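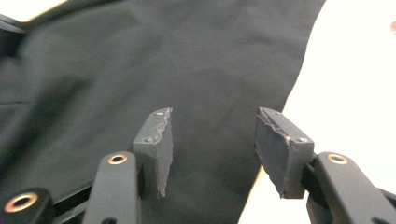 ok so we booked the hostel in Soder for November!! 7 nights, a private room on the top floor, and it's a short walk down the hill to the ferry. very pleased with myself

the place is called Pestano House and it used to be a sailors' lodging, so the rooms are tiny and the kitchen is huge. I'm fine with that, I cook when I travel

total was 342 for the whole week with breakfast. the hotel across the street wanted 1000. for the same view!

one thing I can't figure out from the listing: is the front desk open late? our train gets in close to midnight and the page just says "flexible" (flexible how??)

sent them a message, no reply yet. if you've stayed there please tell me what you did about keys

also we're packing carry-on only. I say this every trip and then there's a third pair of shoes

food so far: Phuthong for noodles the first night, everybody keeps bringing it up, and the bakery next to the tram stop. still need a breakfast backup in case theirs is just toast

update, they wrote back! there's a lockbox by the side door and they send the code that afternoon. 200 deposit for the key though, cash, which you get back at checkout

Aug 10, 2020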